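The Oakley Fold

One

My grandmother could fold a tea towel so that it stood up by itself. I know how that sounds! But I saw her do it at the kitchen table at Oakley when I was seven, with a blue and white striped one straight off the airer, and it stood there like a little book with its covers open while she went to see to the potatoes. When she came back she knocked it flat with one finger and put it in the drawer with the others.

I thought everyone's grandmother could do it. I went on thinking so until I was grown up and living in Nuvusdale, when I mentioned it to the woman next to me in the launderette and she moved her basket along the bench.

So that was where it started, really, in a launderette, in January, with sleet coming down outside and my own sad grey tea towels going round in the drum. I had nothing striped. I hadn't owned a striped one in years. I sat there and thought, I could learn to do that. I could get a proper towel and learn to do it, and what a marvellous thing that would be to be able to do.

I went home and tried it with what I had. I used a tea towel with a map of a zoo on it. It lay down every time, and the zoo had a crease through the penguins by bedtime, but I was perfectly happy. I tried it in halves and in thirds, I tried it corner to corner, and I tried rolling one end, and I went to bed with my fingertips sore from pinching seams.

The cloth was wrong, that was all. You can't get a crease to hold in something limp. My grandmother's towels had a bit of grit to them, a bit of bite, and when you ran your thumb down the hem you could hear it. I wanted that sound. I wanted the stripes too, I'll admit, the dark ones and the pale ones, and the white between them that she used to say was the best part because it was where the light got in.

I began looking the very next Saturday. The market at Stulance has a whole row of linen stalls, down past the cheese and the man with the clocks, and I do recommend it if you have a day to spare and don't mind being rained on through an awning. I turned over piles and piles. I found tablecloths with cherries, and pillowcases with somebody's initials done in the tiniest chain stitch, and a christening gown that made me want to sit down. I found checks. I found red stripes, and green, and a very handsome brown, and I bought a bread cloth out of sheer good spirits.

Then, right at the bottom of a cardboard box with 519 written on the flap, there was the one. I saw the blue first. I had my hand on it before I'd put my umbrella down, and the umbrella went over into the pillowcases and I had to apologise to everybody.
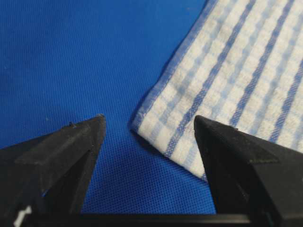 It cost me £4 and I would have paid a great deal more. The stallholder wrapped it in newspaper. I carried it home on the bus inside my coat, and every few stops I opened the newspaper at one corner to make sure I hadn't imagined it, and a small boy across the aisle leaned over and asked me if it was a rabbit.

I told him it was better than a rabbit. He thought about that as far as the bridge.

Two

A towel like that can't be folded just anywhere. My kitchen table has a wobble, and the worktop has the toaster, and on the bed everything sinks. I wanted a wide flat place and I wanted colour under it, because at Oakley there had been a blue cloth on the table, a really loud blue, and my grandmother always said you could see a crooked edge on blue from the other side of the county.

So I cleared out the back room! I'd been meaning to for ages. Out went the ironing board that screamed, and the box of jars, and the curtains I was never going to take up. I wanted blue on the table and more blue behind, and there was a lovely flat blue-green I had in my head as well, like the inside of an old swimming baths. I had a hoard of remnants from Omik, the shop under the railway arch where they sell by the weight, and I laid them out over the furniture and walked round them in my socks. Royal blue next to teal ought to have been dreadful. It made me want to sing. I did sing, a bit, and the dog next door joined in.

I wrote out what I could remember of her method, which came to five lines, and three of those were guesses.

Lay it long side towards you. Smooth it from the middle. Bring the top down, but not all the way. Then came something with the left hand. Then it stands.

The something with the left hand was the trouble. I could see her wrist turning, and her wedding ring, and the flour in the creases of her knuckles, and I could see the towel afterwards, upright and pleased with itself. The piece in between had gone. I shut my eyes and tried to let my own hand do it without me, and it went and scratched my ear.

I practised in the evenings, 20 folds before supper and as many after as I could manage. I got quicker. I got my edges so true that I started on the pillowcases, and then the napkins, and then I did the whole airing cupboard and stood in front of it with the door open for the pleasure of the thing. Have you ever had a really good airing cupboard? I'd had no idea. I took my neighbour upstairs to see it. She looked for a good long while, and she said could I do hers.

I did hers. I did her sister's. By the time the clocks changed I had folded the linen of half the street, and been given in return a marrow, a jar of pickled onions and a bicycle pump, and still the towel would not stand up. 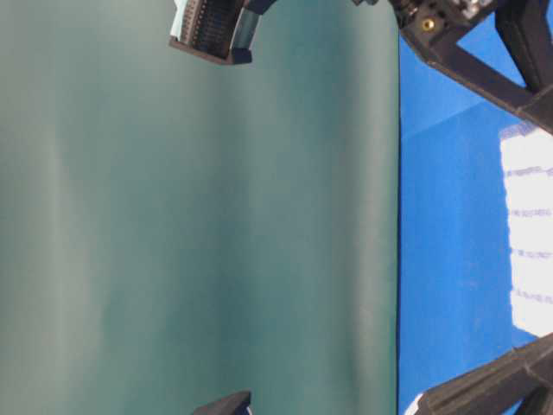

Three

The letter was my neighbour's idea. She said that if I'd had a grandmother then the grandmother must have had friends, and that one of them might have watched more closely than a child of seven. It was so obvious that I laughed out loud on the stairs.

I had an old address book of my grandmother's, a fat little red thing held shut with a garter. Most of the names had been crossed through, very neatly, with a ruler. One hadn't. It was right at the front under B, in green ink, with a street in a town I had never been to and the words "borrowed the big pan" beside it.

I wrote on September 23, 2020. I remember, because I dated the letter in full across the top as I'd been taught to, and then spoiled the effect by going over the page on both sides and up the margin. I told her about the table at Oakley and the blue cloth, and the box at Stulance, and the boy on the bus. I told her the five lines and which were guesses. I asked whether she had ever seen it done, and if she had, what on earth was the left hand doing? And I said she was welcome to keep the pan.

Then I waited, and I am a terrible waiter. I met the postman at the gate so often that he began calling out "No!" from the corner to save me the walk. I ironed, though my grandmother never ironed a tea towel in her life. I read a library book about sails, in case there was anything in it I could use, and there was quite a lot about wind.

One evening I stopped trying to make it stand and simply spread it out. I squared the corners. I smoothed it from the middle with both palms, and drew the top edge straight, and looked at it lying there, every stripe running across from one side to the other and the bottom hem going a little fuzzy the way they do when they've been loved. I hadn't looked at it flat for weeks. I'd been so busy with what it wouldn't do! It was such a good towel. I thought of whoever had sat at the loom, and I thought of the potatoes boiling over at Oakley and my grandmother saying a word I wasn't meant to know.

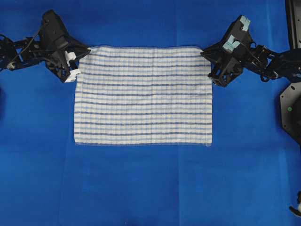 Hortensia Bermúdez replied that of course she had seen it done, she had seen it done a hundred times, and that I had the cloth the wrong way about. The long side should face away. As for the left hand, it did nothing at all, it was only there to draw the eye, and the whole business was in the right thumb, which went up inside the second fold and pushed a pleat into it "as you would poke a sleeping cat". She added that the pan had a hole in it now, and that she was growing geraniums in it.

I read this standing in the hall with my coat half on. The left hand did nothing! All those evenings I had been watching the wrong hand, exactly as I had at seven, exactly as I'd been meant to, and I could have kissed the letter. I did kiss it. The postman was still on the path and he very kindly looked at the hedge.

I ran to the back room. I put the long side away from me and smoothed it from the middle and brought the top down, but not all the way. I gave my left wrist a lovely big turn for her sake, with a flourish on the end of it. And up inside the second fold, where it couldn't be seen, I poked the cat.

It stood for as long as it takes to say so. Then it leaned, and thought better of it, and stayed.

I went and knocked on the wall for my neighbour to come round, and put some potatoes on.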